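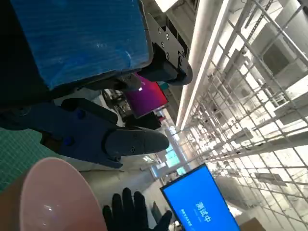 Bolt holes and screws in a column on a black metal bracket.

What Is a Screw, and Why Does It Hold So Tight?

By Yolandi Le Roux

If you are sitting on a chair while you read this, there is a good chance that you are being held up by screws. Go on, have a look underneath (carefully, and maybe stand up first!). Screws hide in desks and door hinges, in scooters and eyeglasses, and in the little cover on the back of a toy where the batteries go. They are such quiet, ordinary things that most of us only notice them when one rolls under the refrigerator.

A ramp in disguise

To understand a screw, you have to start with a ramp. Imagine you have a very heavy box of books and you want to get it up onto a porch. You could lift it straight up, which is hard, or you could push it up a long, gentle ramp, which is much easier, although you do have to push it farther. People have known this trick for thousands of years.

Now look closely at the side of a screw. Do you see the thin ridge that goes around and around? That ridge is called the thread, and it is a ramp too, only somebody has wrapped it around a pole. When you turn a screw, the thread slides along through the wood a little bit at a time. Your hand goes a long way around, and the screw goes a tiny way in. All that easy turning is traded for one slow, very strong push.

Try it with paper

You will need a sheet of paper, a pencil, a crayon and a pair of scissors.

Cut the paper from one corner to the opposite corner, so that you have a triangle. Color along the long slanted edge with your crayon, pressing nice and hard. That slanted edge is your ramp. Now lay the pencil against the shortest side of the triangle and roll the paper up around it. Watch the crayon line as you go. It winds around the pencil exactly like the thread on a screw!

If you like, make a second one with a longer, skinnier triangle. The line will sit closer together, and this is how some real screws look as well. A thread that is close together needs more turns to go in, but each turn takes less effort.

Why doesn't it fall out?

A nail goes in straight, so if you pull hard enough on it, it can come out straight. A screw is not so easy to pull. Its thread has pressed a matching groove into the wood, and there is wood sitting above and below every part of the ridge. To yank the screw out you would have to tear through all of that.

There is also something called friction, the rubbing grip between two things that touch. Rub your palms together and you can feel it. A tight screw has friction all the way along its thread and under its head as well, and this is what stops it from quietly unwinding itself. Shaking can loosen it, though, and that is one reason grown-ups check the screws on a bicycle every so often.

Screws, bolts and nuts

People mix these words up all the time, and I do it too. Usually, a wood screw has a pointed end and makes its own groove as it goes in. A bolt usually has a flat end. It goes through a hole that is already there, and a nut is twisted onto the other side, so that everything in between gets squeezed like the filling in a sandwich. A nut has a thread on the inside, and it has to match the thread on the bolt.

Which way do I turn it?

Most screws get tighter when you turn the top of them to the right, the same way the hands of a clock go. Turn the other way and they come loose. Lots of people remember it by saying "righty-tighty, lefty-loosey," and yes, grown-ups whisper it under their breath as well.

Not every screw follows the rule. The left pedal on most bicycles turns the opposite way, so that it won't work itself loose while you ride along.

A letter from a reader

Sibusiso Xaba, age 8, wrote to ask us whether a jar lid is a kind of screw. What a good question, Sibusiso! Yes, it is. The ridges on the glass are the thread, and the lid is a bit like a great big nut. Light bulbs and garden hoses often use threads too, and so do bottle caps and the ends of some markers.

Words to know

Thread: the ridge that winds around a screw.
Friction: the grip between two things that rub together.
Nut: a small piece with a threaded hole that twists onto a bolt.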